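Sosurlow House, Shared Kitchen
Weekly Kitchen Inspection: Checklist and Comments
Unit 3, ground floor
Inspection started Tuesday, before the breakfast service was cleared

Key: S = satisfactory. A = action needed. N = not checked.
Comments are entered only where the result is A, or where the inspector wishes a point to be carried forward.

Section A. Floors and access

A1. Walkway between sink and cooker clear: S
A2. Floor free of standing water: A
Comment: Water under the left-hand sink. Trap nut hand-tight only. Tightened and dried at the time of inspection. Recheck at next visit.
A3. Mat edges flat: S
A4. Fire door closes fully from 90 degrees: A
Comment: Door stops short of the latch. Closer arm to be adjusted. Door is not to be wedged open in the meantime.
A5. Exit sign lit: S

Section B. Electrical

B1. Kettle and toaster leads undamaged: S
B2. Appliance test labels in date: A
Comment: Label on the Durneo toaster is unreadable. Asset number 139 confirmed from the register and the test is in date. Replace label.
B3. Sockets more than 300 mm from sink edge: S
B4. Extractor fan runs on all speeds: S
Comment: Slight rattle on the highest speed, also noted last time. Grille screws are tight. Carry forward.
B5. Fridge door seal intact: S
B6. Fridge reading at or below 5 degrees: S
Comment: 3 degrees on the built-in display, 4 degrees on the probe. Within tolerance.

Section C. Bowls, boards and utensils

C1. Chopping boards free of deep scoring: A
Comment: One white board scored across the middle. Removed from use. Replacement to come from the Wongsuwan order.
C2. Knives stored in block or on rack: S
C3. Wooden spoons free of splits: S
C4. Mixing bowls free of cracks, chips and staining: S
Comment: Bowls are to be checked by eye and then by running a dry finger round the full rim. Look at the inside wall, the base and the line where the two meet, as residue collects there first. Glossy bowls should be turned under the light during the check. Glare will hide a fine scratch at one angle and show it at another.

The large blue bowl is in general use and is checked at every visit. Rim, wall and base passed. No staining found by hand or eye. 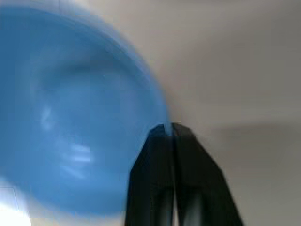 C5. Bowls stacked by size, no more than three high: A
Comment: Stack on the upper shelf was five high with a small bowl at the bottom. Restacked. Shelf notice to be put back up.
C6. Measuring jugs legible: S
C7. Colanders and sieves free of broken mesh: N
Comment: In the dishwasher during inspection. Check first at next visit.

Section D. Cleaning and chemicals

D1. Cleaning products stored away from food: S
D2. All spray bottles labelled: A
Comment: One bottle had no label. Contents not known. Disposed of according to the site procedure. Bottles are not to be refilled without a label.
D3. Vivomlow descaler kept in locked cupboard: S
D4. Separate cloths for worktops and floor: S
D5. Worktops clean to touch: S
Comment: Joint at the rear of the worktop has lost a short length of sealant beside the cooker. Not a failure at present. Reseal when the cooker is next pulled out.
D6. Bin lids closing: S

Section E. First aid and fire

E1. First aid box present and sealed: S
E2. Blue plasters in stock: A
Comment: 12 remaining against a minimum of 19. Reorder.
E3. Fire blanket on hook, tabs hanging clear: S
E4. Extinguisher gauge in green, pin fitted: S

Actions carried to the log

A2 recheck sink trap.
A4 adjust door closer. Priority.
B2 replace label on asset 139.
B4 monitor extractor rattle.
C1 replace white board.
C5 refit shelf notice.
C7 inspect colanders and sieves.
D2 remind users about labelling.
D5 reseal worktop joint.
E2 reorder plasters.

Items marked Priority are to be closed before the next inspection. Other items may stay open for two inspections, after which they are raised with the building office. The completed sheet is kept in the folder behind the kitchen door, and the previous sheet is moved to the archive box.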